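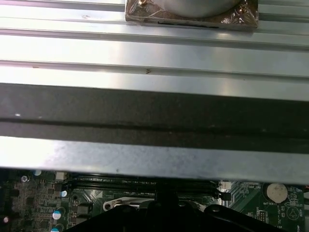

## Lencho Oral History Project: progress report to the Risier Fund

June 21, 2018
Prepared by Tsehay Wako

We said we would record 80 interviews with people who worked at the Dovine cannery before it closed. We have 41. The original schedule had us further along, but it was drawn up before we learned how retired canners feel about being telephoned at lunch.

**Interviews.** Ayodele Bako and Gemechu Nigatu have done most of the recording, usually in kitchens. The average session was planned at an hour. The average session is not an hour. One former line supervisor gave us the whole 1974 strike in ten minutes and then spent the afternoon on a dispute over a parking space, which she won. We kept all of it, and the parking space is the better tape.

**Transcription.** Slower than recording, as it always is. Krum Vukadinović has finished 2 full transcripts to the standard the archive wants, with place names checked and the swearing spelled consistently. Rough drafts exist for most of the others. "Rough" is doing honest work in that sentence.

**Permissions.** Every interview has a signed release. Three people asked to read their transcripts first, and one has sent back corrections longer than the transcript. We are treating these as a second interview.

**Money.** Travel is under budget – nearly everyone still lives within sight of the cannery chimney. Transcription is over by about the same feeling of dread, and Alper Tuncer will send revised figures separately. We ask to move the unspent travel money across.

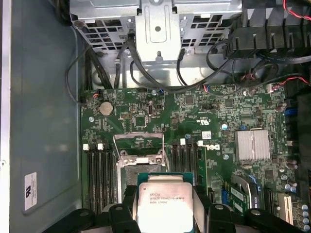

**Will the remaining interviews be done by the end of August?**
Most of them will, and the rest depend on the night shift crew, who have agreed to talk but only as a group. We have booked the hall at Hakaren and are looking for a second microphone.

**Next steps.** Finish the night shift, get the drafts to Krum in batches he can bear, and return the strike photographs to the family that lent them. They have asked twice.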